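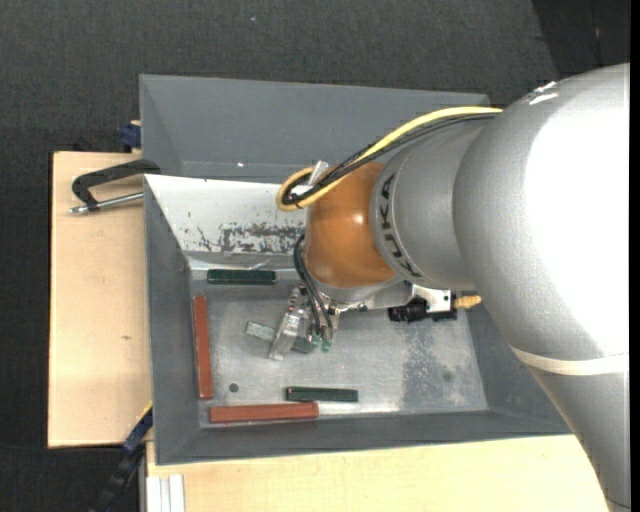 Qiuyue Ding
Second-line support, Halliday

Ticket 310: Meeting room calendar shows every booking twice
Opened: Fri 9 September
Priority: Low (raised to High by reporter, lowered again by me)

09:10 Gavin Forsyth reports that Riltlow, the big meeting room, is booked solid until January. It is booked by him. He would like it stopped.

09:25 Checked the calendar. 176 entries, all called "Catch-up". Half are real. The rest are copies with the same title and start time, one hour long whatever the original was.

09:50 Turned off the sync between Follo and the shared calendar. No new copies. Gavin rings to say there are still 176. Explained that turning off the tap does not empty the bath.

10:30 Follo has 2 connections to the same calendar, both under Gavin's login. One dates from the office move. He says he has never seen it before – it has his initials in the name.

11:05 Removed the older connection, turned sync back on, made a test booking. One entry. Moved it by an hour. Still one entry.

11:40 Deleted the copies by filtering on "created by Follo". This also took out six real bookings, which were put back from the bin by hand. Sorry, Wekeo project team.

13:15 Gavin asks if the room can now be booked for a catch-up about the catch-ups. It can.

14:00 Left to do: the door panel still shows the old list until it refreshes overnight. Please do not reopen this ticket about the door panel before Monday.

Status: Resolved, pending door panel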